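The Plastic Problem

So I was the person at Haslam who had bet against plastic. I want that on the record, because Lena Dudek tells this story at parties now and in her version I was neutral, and I was not neutral. I put a lunch on it.

The way it went was this. We had a policy, meaning a trained model, meaning a very large pile of arithmetic that looked at a wrist camera and decided where the fingers should go. It was named Pernetti after a sandwich place that closed. Pernetti could pick up mugs. It could pick up sponges and staplers and my actual car keys. Show it one of those same things inside a clear bag and it fell to pieces. It went for the shiny folds. It went for the air next to the shiny folds. One Monday it spent eleven minutes closing on a reflection of the ceiling light, and Lena stood there eating crackers and let it.

"It thinks the light is a thing," she said.

"The light is kind of a thing," I said.

My theory was that we needed a better sensor. I love a better sensor! I had a quote from a supplier open in a tab for most of that spring. Lena's theory was that we needed to go be people for a while. Take the hand grippers, the kind with the trigger and no robot attached, and just do the job ourselves, over and over, in as many annoying kinds of plastic as we could find, and let Pernetti learn from that.

"How many is over and over?" I asked.

"4,000," she said, like she was ordering fries.

Our boss, Urszula Nowakowski, gave us until the end of May and half of a closet. She also had one rule, which she wrote on the whiteboard and underlined so hard the marker squeaked: NO NICE TRIES. What she meant was that we couldn't practice a grab and then record the good one. If you fumbled, the fumble went in. If you fumbled and then fixed it, all of that went in, in order, with you breathing over it.

I hated this. I had done demos for years and the whole craft, the thing I was proud of, was making it look easy. You come in from above, you close, you lift, you put it down like you're setting a baby in a crib. My demos were gorgeous. Lena's were terrible. She poked. She'd shove the plastic with the outside of one finger to see what moved, then back off, then come in again from some weird side angle and get it on the third go. Watching her playbacks made my teeth itch.

We got to 2,696. I know the number because that's what the counter said when the closet flooded (a pipe, upstairs, not our fault, although I had been told about the pipe). And Urszula came down in her rain boots and looked at it all and said, well, train on what you have.

So we did it three ways. One model on only my demos, one on only Lena's, one on everything. Same amount of training for each. The test was seven objects none of them had seen, in bags none of them had seen, and you got to try each object seven times. I set it up myself. I was very fair about it. I was so fair I made Lena leave the room while I laid things out, and then I made myself leave the room, and then there was no one to lay things out and we had to ask Urszula.

Mine went first. It came in beautifully from above. It closed on a wrinkle. It lifted the wrinkle, set it down like a baby in a crib, and stopped, very pleased.

It did that a lot.
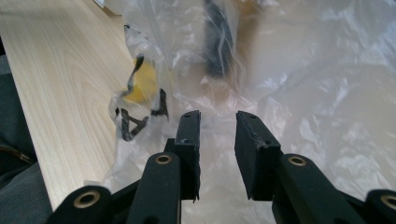 Then we loaded Lena's, and I swear the arm looked like a different animal. It poked! It came in low and nudged the bag with one finger, and the whole shiny mess shifted, and it waited a tick, and then it went for the part that had moved the least. That was the trick. I had watched her do that for weeks and thought she was being sloppy. A fold slides when you push it and a reflection jumps all over the place, but the heavy thing in the middle mostly stays where it is. She had never said so out loud. When I asked her she got a funny look and said, "Huh. Is that what I do?"

It missed plenty. It dropped one thing on my foot. But when it missed, it went back and poked again, and mine never once went back, because I had never once gone back. Where would it have learned that?

The one with everything came out in between, which hurt more than I expected. I had been hoping for a team effort.

I closed the supplier tab that night. Then I opened it again, because the sensor really is very nice, and then I went down to the closet, where Lena was wringing out a roll of bubble wrap over a bucket — it was still damp, everything was still damp — and I picked up a gripper.

"Show me the sideways one," I said.

"You owe me a lunch."

"I know. Show me first."

She bunched up some plastic over a tape measure and pushed it across to me. I went in from above, out of habit, and she smacked my elbow.

"Lower," she said. "Now bump it."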